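Last updated: Monday

Wrist cam sim, planner stalls

ginis_rig
Sedorine planner, Wevico sim. Control loop at 60 Hz, drops to 6 whenever the wrist cam sees mostly flat wall. Seed 3962. Fingers open, nothing grasped yet.

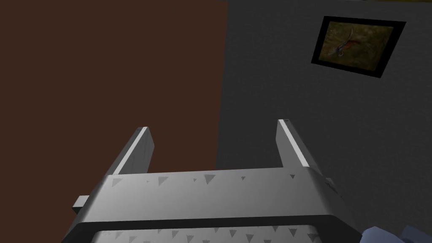
Re: Wrist cam sim, planner stalls

dufour_fan
Thats feature matching, no texture on the brown wall. Nothing to do with the planner.

ginis_rig
Disagree — stalls over the worktop too, and theres veining and tile joints to track there.
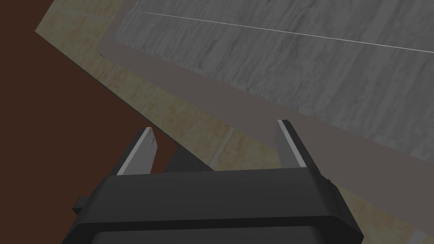 Does the planner wait for a fresh pose before each step?
By default it does, set the pose timeout to 60 ms and it carries on with the last one.

dufour_fan
Still say log the matcher first. Stale poses near a counter edge — no thanks

ginis_rig
ok logging both tonight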